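Musis publishes household chores findings: folding still the hardest job for machines

MORNUM, March – Musis, the domestic automation research group based in Mornum, has published the findings of its latest study into whether machines can take on ordinary household work. The report concludes that a small number of well-defined chores are now within reach, but that laundry, and folding in particular, remains well beyond what most households would accept.

The study covered six chores: folding clothes, making a bed, loading a dishwasher, wiping a table, sorting recycling and putting away shoes. Each was first carried out by people in lived-in homes, using hand-held grippers of the same pattern as those fitted to the machines, and then attempted by a two-armed machine in the Musis workshop. The machine made 306 attempts in all, with the rules for a completed chore agreed before testing began.

Wiping a table and putting away shoes gave the best results. The machine finished both at a steady pace and seldom needed help. Sorting recycling was slower but acceptable. Loading a dishwasher depended heavily on how the crockery had been left, and bed-making was judged to be unfinished in most attempts, usually on account of the pillows.

Folding clothes came last. A T-shirt that has been dropped on a bed has no fixed shape, and the machine must first decide which part of it is the collar, which is the hem and which way up the garment is lying. People working with the grippers did this almost without pause. The machine often took hold of two layers of cloth where one was wanted, and then had to put the garment down and begin again.
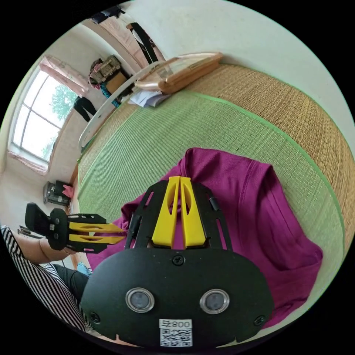 "We are often asked when a machine will do the ironing and the folding, and our reply has to be a careful one," said Bernd Lenz, director of research at Musis. "The arms are strong enough and they are accurate enough. What they lack is the judgement a person uses when a sleeve is caught underneath and has to be pulled free before anything else can be done."

The report also considers shop-floor work. Janssen, which runs clothing shops in Mornum and the neighbouring towns, made a stockroom available for three weeks so that the same machine could be tried on refolding garments returned from the fitting rooms. Staff reported that it coped with towels and plain scarves. Shirts and knitwear were passed back to the team for finishing by hand.

"Our staff were interested and, for the most part, patient," said Kelly Trindade, head of store operations at Janssen. "We would use a machine for towels tomorrow if the price were right. For the rest of the range, we shall carry on as we are and look at the matter again when there is something new to see."

Musis recommends that makers of household machines state clearly which chores their products can complete without help, and under what conditions. It further recommends that future trials be held in rooms people live in, with their own bedding, mats and furniture, as results from a bare workshop table gave too favourable a picture.

The next stage of the work will look at folding alone. It will use a revised control system named Nekia, which is designed to check its hold on the cloth before lifting. Testing will take place in Mornum, and Janssen has agreed to provide garments.

The full report is available from the Musis press office on request. Interviews with Mr Lenz can be arranged through the same office, which is open until midday on Friday.

Notes to editors

Musis studies the use of automation in homes and small businesses. Janssen received no payment for its part in the stockroom trial.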